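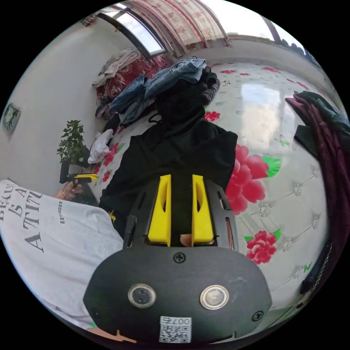

Kleiderschrank ausmisten, vor dem Winter, jedes Jahr dasselbe. Die Aufräumberaterin von Florum fängt immer auf dem Bett an. Alles drauf, dunkle Jacke, Jeans, egal wie schön das Laken geblümt ist. "Erst ausbreiten, dann falten", sagt sie. Und die Jeans? "Zusammengelegt obenauf, die hält was aus."

Wie lange das dauert? "20 Minuten pro Stapel, mehr nicht." Danach wird sie streng. Zwei Haufen, behalten oder weg. Ein dritter für "vielleicht" ist bei ihr verboten, "der liegt Ostern noch da". Strickzeug kommt nach untn, Jacken auf den Bügel. Und selbst? Kurze Pause, dann lacht sie. "Mein eigener Schrank, da reden wir im Januar drüber."

Redaktion Griltuneck, Januar-Vorschau

Zuletzt erschienen:
Schubladen von Vosard im Alltag
Popescu: Wolle richtig lagern
19 Kisten, ein Keller

Diese Seite verwendet Cookies. Akzeptieren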